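Posted 19 December 2025
By Lirkeck Community Workshop, Craft and Repair Program

Session 2 handout: Covering a pencil tin with felt

Bring the tin you sanded in the first session. If you missed it, there are spare tins in the cupboard and you can sand one while the others are measuring. You will also need sharp scissors, a soft pencil, a ruler and a strip of scrap paper longer than the tin is round.

Measuring

Wrap the scrap paper around the tin and mark where it overlaps. Lay it flat and measure to the mark. Add 2 mm and write the number down. Most of the tins in the Vuvau pack need a strip 70 mm high, but measure yours anyway, as a few have a deeper rim. The rim stays bare.

Cutting

Draw the strip on the back of the felt. Cut just inside the pencil line so no grey shows. Long, slow cuts leave a cleaner edge than short snips. Keep the offcuts, sorted by colour, for the shapes.

Gluing

Use the Kamel craft glue in the white tubs. Spread a thin layer on the tin with a piece of card, starting at the seam. Too much glue soaks through the felt and dries shiny. Press the felt down as you turn the tin, then hold the join until it grips. Leave it standing upright while you make the shapes. 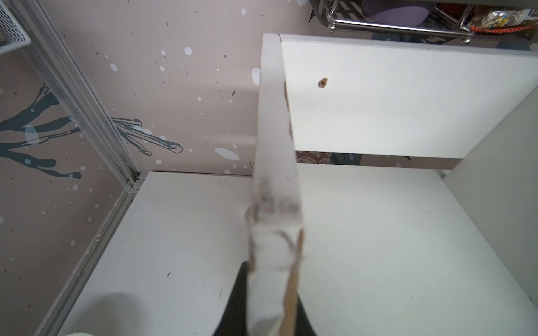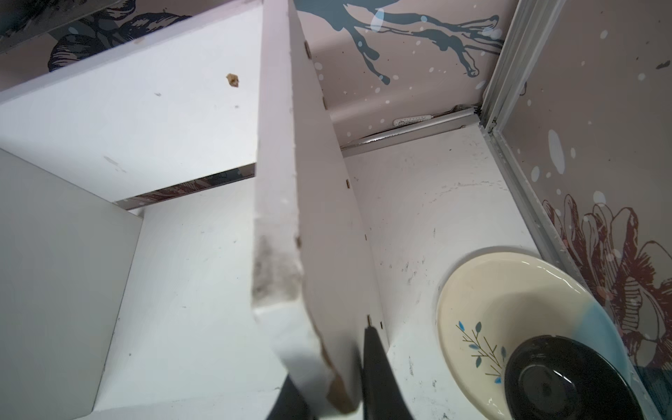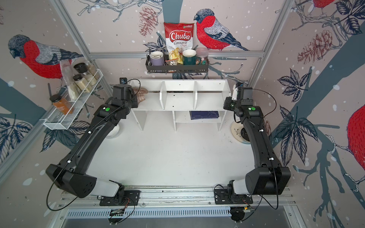

White shelving: a worn board, a chipped divider, and the unit with an arm at each end.

Shapes

Pick one large shape and a few small ones. Leaves, fish and stars all work at this size. Anything with thin legs or stems tends to stretch, so draw those parts wider than you think you need. Try the layout dry before gluing. A shape that crosses the join will help hide it.

Stitching (optional)

If you want stitched details, sew them onto the shape before it goes on the tin. Use two strands of thread and a running stitch. Knot at the back and trim the tail short.

Before you leave

Put your name on the base with masking tape. Lids back on the glue, please. Scissors go in the Hetex box, handles up.

For next time

Finish any stitching at home. We will start on the fabric lid, so bring a piece of light cotton at least 44 cm wide. Old pillowcases are fine if the fabric isn't worn through. Iron it first.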